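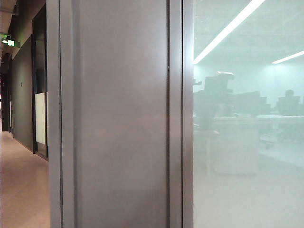 Metal panel, frosted glass, and the corridor running off to the left.

I have spent most of this month buying a robot, and so far the thing I know most about is door widths.

The plan, as it went to Anil Palaniappan before the summer, was one page long. We would get an arm on a wheeled base, it would carry sample trays from the prep room to the office end and back again, and the people who currently do that would be freed up for whatever it is people get freed up for. There was a box for the total cost. I put the price of the robot in it. Anil, who has signed off equipment for longer than I've been employed anywhere, wrote "and the rest?" next to it in pencil and sent it back.

So I've been finding out about the rest.

There are two machines on the shortlist. The Prothero is the sensible one. It is 47 centimetres across the base, it has been around for a few years, and the salesman answers his emails in full sentences. The Fuvport is newer and cheaper and comes with a video in which it glides through a hotel lobby to piano music. I asked Fuvport how wide it was and they sent me the video again. On the third go I got a drawing, which gave the width without the bumpers. I asked about the bumpers. The bumpers are an accessory.

I like it more than I should. I have watched that video a lot.

Then there is the building, which has turned out to have opinions. Our corridor has a nice smooth floor with a bit of a shine to it, and I had put this down as a good thing, wheels liking smooth floors. Both suppliers asked about the shine before they asked about anything else. They also asked, on the same form, for "all glazed, mirrored or polished vertical surfaces along the route". I wrote "some". Then I went and stood at the corner by the big metal panel, with the frosted glass on one side and the corridor on the other, and started to see why they'd left such a large box. The panel picks up faint reflections of the lights. The glass turns the office behind it into grey lumps, and if I can't say for sure which of those is a chair, I don't hold out much hope for a laser scanner at ankle height.

The Prothero man says his machine copes with frosted glass "provided it is mapped". Mapping is a day's work by an engineer. A day's work by an engineer is £800, plus travel, and they come from a long way off. If we move anything large afterwards, they come back. I've put two visits in the budget and told everybody to leave the furniture alone.

The fix for the glass, when there is one, is a strip of stick-on film along the bottom so that the sensors have something solid to look at. I rang Cinness, who do our signs, and they'll supply and fit it by the metre. It is the cheapest line in the whole spreadsheet and it has produced the most discussion. The design people want to know what colour. I said I'd thought perhaps a strip-coloured strip. There is now a meeting.

Doors next. A robot can't open an ordinary door unless you pay for one that can, and the price of those made me close the laptop and go for a walk. The cheaper way round is to have the door do the work, with a powered opener and a little box that lets the robot ask nicely. I had budgeted for one door. I had, it emerged, counted only the doors I find annoying. The one I hold open with my foot every morning hadn't registered as a door at all.

And the fire people have to be asked about every one of them. It's an escape route, with the green running man up there to prove it, and you can't park a charging robot in an escape route however small and polite it is. I had drawn the charging dock in the corridor, because there was a socket. The dock is now going in the prep room, where there isn't one. An electrician has been added at row 30.

I should say something about Skurkance, because anyone who looks this stuff up will come across them. They do the software that tells the robot where to go, and both machines can run on it. It's paid for yearly, per robot, and the quote doesn't say what happens if you stop paying. I asked. The reply was friendly and used the word "graceful". I have a follow-up question in.

The total as of Tuesday, with the doors, the film, the mapping, the electrician, the software for the first year and a spare battery, came out 40 per cent above the number on my original page. Most of that is doors. I took it up to Anil with a covering note explaining each line, and he read it all the way through, which I hadn't prepared for, and asked how often the trays need moving.

Twice a day, I said. Three times if someone forgets one.

He looked at that for a while. He hasn't said no. He has asked for a version with a trolley in it, "for comparison", and I've been putting off pricing the trolley, as I have a fair idea what trolleys cost.

What I'm going to push for is a fortnight's hire before we buy either of them. Prothero do it and take the fee off if you go ahead. Fuvport say they're looking into it. It wouldn't need the powered openers, only somebody to walk along with it and hold the doors, and I'm aware of how that sounds. But we'd find out what it makes of the glass, and I could stop filling in forms about it. If Anil agrees we could have one here in December, assuming the film has a colour by then.

If you've put one of these into an ordinary office building, with ordinary doors, I'd like to hear what you left off your list. Tell me about the batteries especially. Both firms go a bit vague when I ask about batteries.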